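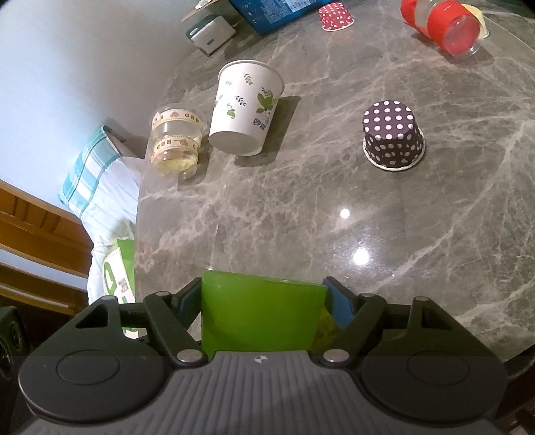
Aarne Rautiainen me contesta que exagero, que un torneo de verano con cuatro equipos no se puede juzgar como si fuera una liga, y que el Grutton llegó a la final con medio equipo juvenil. Vale, Aarne, te lo compro a medias. Abro hilo porque en una respuesta no me cabe.

Lo primero: me lo pasé en grande. Llevaba desde julio sin ver fútbol en un campo de verdad y el sábado del pueblo ya me daba igual quién jugara, yo quería césped y ruido. Ruido hubo poco, porque solo dejaron entrar a 293 personas, con mascarilla y asiento sí, asiento no. En ese campo caben 4000. Se oía hasta al lateral pidiendo agua.

Semifinal Grutton - Custska. Qué partido más raro, madre mía. La primera parte fue un bostezo (un tiro a puerta, y era un centro que se le envenenó al extremo) y luego en la segunda cayeron 5 goles, dos de ellos de córner y calcados. Si te meten el mismo córner dos veces, el problema no es el viento, por mucho que lo dijera el míster del Custska al acabar.

La otra semi, Räsänen - Fiderero, mucho mejor jugada y me temo que la vio menos gente. El Fiderero sale con tres centrales y a mí me encanta, pero necesita un mediocentro que no se esconda. En la pretemporada pasada lo tenía. Este año no, y se fue a la calle por penaltis después de tener el balón toda la tarde.

Ahora lo que discutía con Aarne. Yo no digo que el Grutton sea malo, digo que en la final se metió atrás en el minuto diez y no volvió a salir. ¡En un amistoso! ¿Qué te juegas? Si llevas a los chavales, que por lo menos se lleven el recuerdo de haber atacado alguna vez.

Ginette Bouchard me apunta por privado que el portero del Grutton paró tres claras. Cierto, fallo mío por no nombrarlo antes, fue el mejor de la final con diferencia. Y aun así perdió 1-0 con un rebote en la espalda de su propio central. El fútbol es muy cruel con los porteros de 18 años.

Del arbitraje no hablo. Bueno, sí, una cosa: la roja del primer día era amarilla y de las clarísimas.

El Räsänen campeón, merecido. Yo me hice alrededor de 207 kilómetros entre ida y vuelta y los volvería a hacer mañana. Si alguien tiene grabada la tanda de penaltis entera, que me la pase, que a mí me pilló en la cola del baño y solo vi los dos últimos.

Archivado en: Fútbol > Torneos de verano > Opinión

Última actualización: 7 de septiembre de 2020

Contacto | © 2020 Todos los derechos reservados | Volver arriba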